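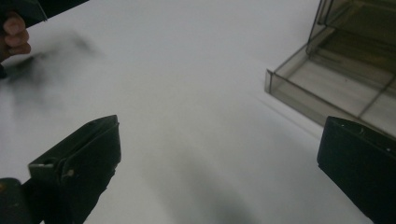 4. Setting up for a practice run

Read this section before your first session with the Clunus hand-held grippers. It assumes you have finished section 3 and that your group has been given a login for the Metau recorder.

4.1 Preparing the table

1. Wipe the white surface with a dry cloth. Do not use spray cleaner while the grippers are out.
2. Put the tray organiser towards the back, on the right-hand side. Leave the middle of the table clear.
3. Switch on the overhead lights and close the blind.

Note: The tray is see-through and the software sometimes loses its edges. If this happens, turn it slightly and try again. Moving it in the middle of a run spoils the run.

4.2 Checking the grippers

1. Hold the gripper by the handle and squeeze slowly until the fingers meet.
2. Let go. The fingers should open fully without sticking.
3. Look at the small screws on the fingers. If one stands proud, tighten it by a quarter turn with the 2 mm key.
4. Repeat for the second gripper.

Caution: Keep your free hand away from the fingers while someone else is squeezing the handle. They close faster than you expect.

Caution: Do not overtighten. The thread strips easily and we have 11 spare fingers to last until October.

4.3 Starting the recorder

1. Plug both cables into the hub before opening Metau.
2. Choose your group name, then the task "Sort to tray".
3. Wait for both status lights to go green. If one stays amber, unplug that cable, count to five and plug it back in.
4. Press Start and hold both grippers still until you hear the tone.

If you see error 407, the disk is full. Ask Ghazala Rind or Jirayu Chareonsuk to move the old files - do not delete anything yourself.

4.4 During the run

Work at normal speed. Pick up one part at a time and place it in the correct compartment. If you drop a part on the table, pick it up again and carry on. If it falls on the floor, press Stop and mark the run as failed.

Each group needs 100 good runs for the Leclerc round. A run takes roughly 440 frames, so a very short file usually means Stop was pressed by mistake.

4.5 Packing away

1. Close Metau before unplugging the hub.
2. Put the grippers back in the Drollo case with the fingers open.
3. Sign the log sheet and note any loose screws.

Section last changed 8/1/24 (step 4.3.3 added).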